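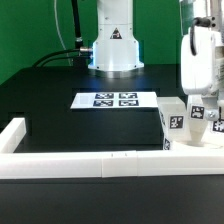
*Photo: Thilini Wanigasekara / Nurnari*

**1/** Notes on printing square markers, as I've had the same question from two people in May. Most detection trouble I get asked about starts at the printer or with the glue, and can be fixed with a ruler and a fresh sheet.

**2/** Set print scaling to 100%. "Fit to page" is on by default in a lot of dialogs and will shrink everything by a few per cent. Your pose estimate then puts the sheet further away than it is, with no error message.

**3/** Measure the print anyway. Outer edge of black to outer edge of black, both directions. Ours are nominally 40 mm. The old office printer at Flukesico stretched the feed direction slightly, so the squares came out as rectangles. Type in the measured figure, and reprint if the two sides disagree.

**4/** Leave white all the way round. The detector finds the black border by its contrast with whatever surrounds it. On a black tabletop, a marker trimmed to its border has no edge at all. The two-by-two sheet has a wide blank margin on the left, and I use that side for picking it up.

**5/** Matt paper, matt label stock. Gloss under an overhead lamp washes out the cells, and one lost corner is enough to drop the whole marker.

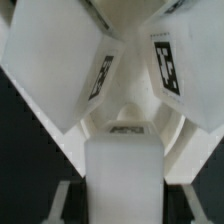
**6/** Labels on small parts are a separate job from the flat sheet. Cut with a knife and steel rule, keep a thin white rim, and stick to a flat face only. Wrapped over a rounded edge, the square stops being planar and the corner positions drift.

**7/** Expect to lose the steep ones. A marker seen nearly edge-on may still decode, but its angle will be poor. Put labels on several faces so that one of them is reasonably square to the camera.

**8/** Never reuse an ID within one setup. Siriwardena once spent an afternoon on a part that seemed to jump across the bench – two labels, both ID 13. We now keep a plain text list: ID, size, where it's stuck, date printed.

**9/** Replace anything with a lifted corner. Pressing it back down works until the adhesive lets go again.

**10/** The Nollum label template has a 2 mm rim by default. I set it to 7 mm for loose sheets and leave it alone for parts. Template questions to Thilini, please.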